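Do you really need to rinse dishes before the dishwasher? (and is the Fenent worth it)

Udelby Home Forum > Kitchen & Laundry > Dishwashing

Page 1 of 1

gravelpit_jo
February 3, 2023

Our dishwasher quit and the repair quote came in high enough that I'm shopping instead. The guy at the Manríquez store on Uston Road is pushing the Fenent pretty hard. It's $856 installed, and he says I'll never rinse a plate again because it has a soil sensor that "knows" how dirty the load is.

I've heard this before. The last one was supposed to do it too, and I spent eleven years scraping dried oatmeal off spoons with my thumbnail.

So two questions. Does anybody here put plates in truly unrinsed and get them out clean? And is there any point paying more for the sensor, or is that just a sticker on the door?

Household of four, hard water, lots of eggs.

marl_and_clay

I quit rinsing years ago. Scrape the solids into the trash and load it. Mine isn't a Fenent, it's a cheap builder model that came with the house, and it does fine. People rinse out of habit from their parents' machines.

The sensor checks how cloudy the water is. If you rinse everything first, the water looks clean and the machine gives you a short wash. Then you get one fork with peanut butter on it and you blame the machine.

tenpenny_nail

I keep hearing that explanation and I'd love to see somebody test it in a normal kitchen. Every time it comes up, it's "the sensor thinks they're clean." OK. How do you know? Did you watch it pick a cycle? Mine takes the same time whatever I put in it.

I rinse. Takes me a couple of minutes with the water barely on. Egg yolk that sits in there until the evening turns to cement and no sensor is going to talk me out of that.

marl_and_clay

Then run the rinse-and-hold cycle if it's sitting all day. That's what it's for.

tenpenny_nail

So a rinse. Got it.

marl_and_clay

A rinse I don't stand there and do.

bluebucket

Hard water is your real problem, gravelpit_jo. I'm in the same area and I went around and around with detergents before I figured that out. If your glasses come out looking like shower doors, it doesn't matter how much you spend on the machine. Get a test strip, find out your number, and see if the model has a built-in softener that takes salt. Most of the ones sold here don't. The salesman won't bring it up unless you do.

Also clean the filter. I'd bet money the old machine had never had its filter cleaned.

gravelpit_jo

I didn't know it had a filter.

bluebucket

There you go.

gravelpit_jo

OK, I just went and looked. I'm not going to describe it. But the motor is dead either way, so I'm still shopping.

osage_orange

I have the Fenent. Bought it last July, also from Manríquez, also on the promise of no rinsing. I'll give you the good and the bad.

It cleans well. Lasagna pan, cereal bowls, all that comes out fine with just a scrape. It's quiet enough that I've opened it mid-cycle twice because I forgot it was on.

It doesn't dry. Plastic comes out dripping, the bottoms of mugs hold a puddle, and the silverware is spotty. The normal cycle also runs forever. I emailed the company and got back a paragraph telling me to use rinse aid. I do use rinse aid. I popped the door at the end and left it open, and that helped some, but then you've got a door hanging open in a small kitchen and a dog who thinks it's a buffet.

Would I pay $856 again? Probably not. I think the one two steps down in the same row would have washed just as well.

tenpenny_nail

That's what gets me. You pay for "no rinsing" and now you're towel drying. You still did the chore, it just moved to the other end.

halfacre

Contrary opinion. I had a dishwasher and took it out. There are 2 of us, we were running it half empty or letting stuff sit for days, and that's where the smell came from. Now there's a cabinet there with my big pots in it, and we wash by hand after supper. Ten minutes. I don't believe the figures about how much water a dishwasher saves, because they always compare it to somebody who leaves the faucet running full blast the entire time. Who does that?

marl_and_clay

My mother-in-law does that.

osage_orange

My husband.

halfacre

Well, turn it off, then. Fill one side of the sink, wash in that, rinse in the other.

bluebucket

With two people I could see it. The original post says four and a lot of eggs. I did hand washing for a family when ours was broken and after a week I was ready to put us all on paper plates. The other thing is counter space. Where does it all go while it dries?

halfacre

In a rack, same as it always did. Get a plain one with upright slots so the plates stand apart and air can get between them. Don't lay them in a heap on a towel and then complain they're damp. You don't need the two-story chrome thing with the cup hooks and the knife block either. I had one of those and it rusted at every joint.
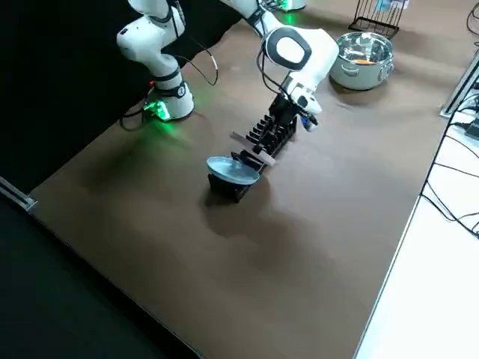 What I'd look for in a rack, if you go that way

1. Slots wide enough for the plates you own. Take a plate to the store with you. I'm serious. Bowls are worse, they lean on each other and nothing drains.

2. Something you can lift with one hand and scrub in the sink. Racks get slimy underneath and people forget.

3. A tray that tips toward the sink, or no tray at all. A flat tray is a pond.

4. Black hides coffee stains. It also shows every bit of white scale if you have hard water, so pick your poison.

gravelpit_jo

I appreciate the list but I'm not hand washing for four. I might get a rack for the plastic stuff, though, if these machines really don't dry it.

tenpenny_nail

They don't. None of them do. Plastic doesn't hold heat the way a plate does, so the water just sits there on it. Anybody who says theirs dries plastic has a very low bar for dry.

marl_and_clay

Mine has the old heating coil in the bottom and it dries plastic OK. Warped a lid or two. The newer ones mostly dropped the coil, so if drying matters to you, ask about that before you ask about sensors.

bluebucket

Agree with that. Ask him straight out: heated dry, yes or no. Then ask how long the normal cycle takes. Then ask what happens when the control board goes. I got a $580 one from the scratch-and-dent corner with a ding on the side panel you can't see once it's in, and it has the coil. Three years, no trouble so far, and now that I've typed that it'll die tonight.

osage_orange

$580 with a coil? I'm annoyed now.

gravelpit_jo

Went back to Manríquez at lunch. Asked about heated dry on the Fenent. He said it has "advanced condensation drying." I asked if that was a yes or a no, and he said it was better than a yes.

tenpenny_nail

So no.

gravelpit_jo

So no. He also didn't know about the softener, and he had to go in the back to find out how long the normal cycle was. He didn't come back for a while, and I had to get to work.

There's a dented one in the corner with a coil. Different brand, handle's a little crooked. I'm going to measure the opening tonight and see if it fits. If it does I'll probably get that, and try it with no rinsing for a couple of weeks and report back. Eggs included.

marl_and_clay

Scrape, don't rinse. And face the plates toward the middle.

tenpenny_nail

Rinse the egg ones.

bluebucket

Measure the height in more than one place. If somebody put new flooring in after the old machine, the opening can be shorter at the front than you think, and then you're pulling up tile to get it out. Ask me how I know.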